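**Re: Is softener bad for towels?**

**admasu_k** wrote:
I am using Bredix softener since August and my towels do not take water anymore. I wash four at one time. Should I stop?

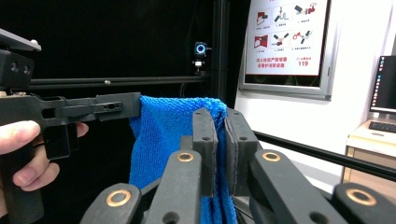

My machine is an Udier and the drum is small, so maybe they are too tight inside.

**brakisar88** wrote:
Stop the softener — it leaves a film. One hot wash with vinegar, then no more.

**Admasu2345** wrote:
I don't agree about vinegar. It can hurt the rubber seal. Use less detergent and rinse two times.

**brakisar88** wrote:
Four years with vinegar, same seal.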